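Sasen Desktop Teardown Notes
Version 7, maintained by Tài Đàm

Overview
Notes and photos on taking apart used office desktops at the Plakcombe parts room. They are meant for anyone stripping a tower for spares or checking one before resale. The set holds 3728 photos from 15 machines.

Folders
intake: outside of the case, labels, ports
open: side panel off, parts still fitted
cpu: socket area, close up
parts: items after removal
notes.txt: one line per machine, written by whoever opened it

File names start with the shelf number, then the step. Shelf 12 was relabeled in October, and its older photos still carry the Miller prefix. Search for both.

Order of work
Unplug the machine and lay it on its side. Take off the side panel. Photograph the board before touching any cable. Remove memory, then the graphics card, then the drives. The power supply comes out last.

Known gaps
Two towers have no intake photos. Screw sizes were not recorded.

Sample from the open and cpu folders:

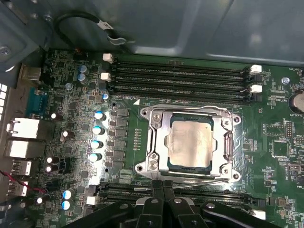
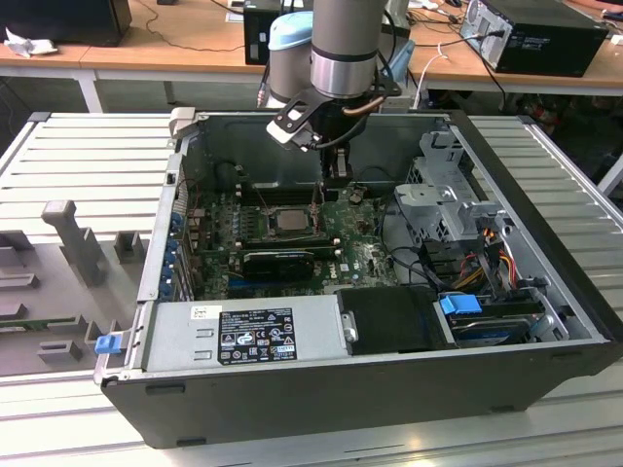
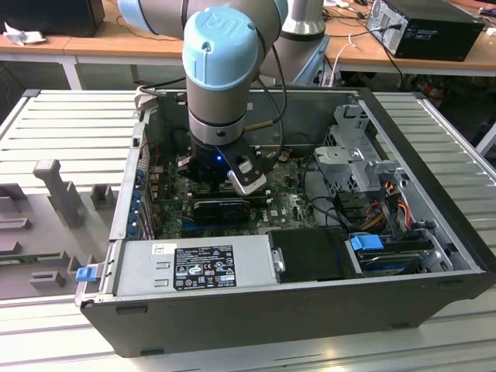
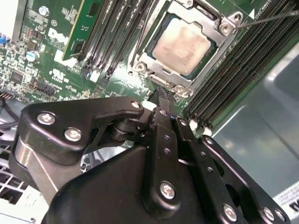 Processors are logged separately from the boards they came in. Each gets a line in notes.txt with the shelf number and the state of the lid, and the grade is added after cleaning. Use "dull" for light scratches and "paste" for a cloudy, smeared lid like the one in the last photo, with the socket frame still screwed down around it. Lids marked "paste" go to the Amadi bench for wiping before anyone tries to read the part number. Leave the frame on the board unless the board itself is scrap.

Use
Free to copy inside the parts room and for repair classes. Send corrections to Tài Đàm with the shelf number and file name.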